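Geltari Wrist Tracking Kit

Andavon Geltari is a two-wrist kit for recording how people use their hands, so that the recordings can be used as training examples for robot arms. The person doing the task wears a marker cube on each wrist and a camera on the head. No robot is needed while recording. The motion of both wrists is worked out afterwards from the head video and saved alongside it.

The kit is sold to labs and small automation firms that need plenty of examples of ordinary table work: picking up, handing over, folding, wiping, opening boxes, putting things away. It is designed and assembled by Andavon at our Bindville workshop.

What you get

2 marker cubes, white, with printed square markers
2 wrist straps, plus a longer spare pair
Head mount with camera
Charging lead for the cubes
Calibration card
Padded carrying case
Printed quick start guide

The recording software is a download. You will be sent a link and a licence key when the order ships. A computer is not included, and neither is the display unit sold under Accessories.

How it works

Each face of a cube carries its own black and white pattern. When the head camera can see at least one face clearly, the software can work out where the cube is and which way it is turned. With two or three faces in view the result is steadier. A motion sensor inside each cube fills in short gaps, such as when one arm passes in front of the other or a hand goes behind a box.

The camera records at 60 frames per second. Wrist positions are written at the same rate and share a clock with the video, so there is no lining up to do by hand.

The cubes do not measure the fingers. If your learning system needs finger positions you will have to take them from the video or add a glove. Several customers train on wrist motion and head video alone, with a simple open or closed label for each hand added later.

Putting it on

Fasten the straps with the cubes on the upper side, facing the head camera when both arms are held out over the table. The strap should be snug enough that the cube does not turn when you shake your hand. Long sleeves should be pushed up or taped back. A bracelet may stay on if it sits clear of the strap and does not cover a marker.

Switch on both cubes and look for the green light. Hold the calibration card flat in front of you, touch each cube to it in turn, then start recording.
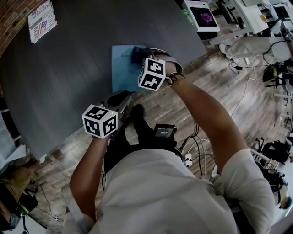
Page last changed: June 18, 2026

Where to use it

Any table that can be reached comfortably while standing will do. A plain, dull surface in a dark or middling shade works best. Glossy white tops can throw light back into the camera and wash out the lower faces of the cubes. Even room lighting is enough, but avoid a bright window directly behind the work.

Other furniture, screens and people in the background do not affect tracking. They will be in the video, though, so check your own rules on consent before recording in a shared room. The software can blur faces and screens on export.

Printed matter on the table is not a problem as long as it has no square markers of the same family on it. Keep the calibration card out of view once you have finished with it.

Recording a set of examples

Sessions are split into takes. Start and stop a take with a double tap of either cube, or from the computer. Each take gets a number and a task name, and can be marked good, bad or unsure straight away. We suggest marking takes as you go. Going back over a long session later is slow work.

Keep takes short, with one task in each, and bring both hands back to a resting place at the end. Vary where the objects start. A set in which the box is always in the same corner teaches the system very little about finding the box.

Specifications

Tracked points: 2 (left and right wrist)
Frame rate: 60 per second
Battery life: 6 hours for each cube
Cube edge length: 47 mm
Charging: USB-C
Status light: green when on and tracking, amber when low
Export: video file with matching table of wrist positions, plain text or binary

Accessories

Spare cube, left or right. The patterns differ, so please order the correct side.
Replacement straps, pair
Desk stand for the head camera, for recording from a fixed point
Display unit showing take number and battery level
Değirmenci soft head mount, a lighter band for people who find the standard mount tight. Fits the same camera.

Changes in the April software release

Left and right cubes swapped by mistake are now reported before the first take. Export no longer stops when a take name contains a full stop. Battery level is saved with each take.

Care

Wipe the cubes with a dry cloth. Solvents and alcohol wipes will lift the printed patterns. A scratched face can be covered with a replacement sticker from the spares sheet, after which the cube must be calibrated again. Straps can be hand washed.

Ordering

The kit is made to order. For prices, delivery outside the UK or a loan set, use the enquiry form and tell us which tasks you plan to record.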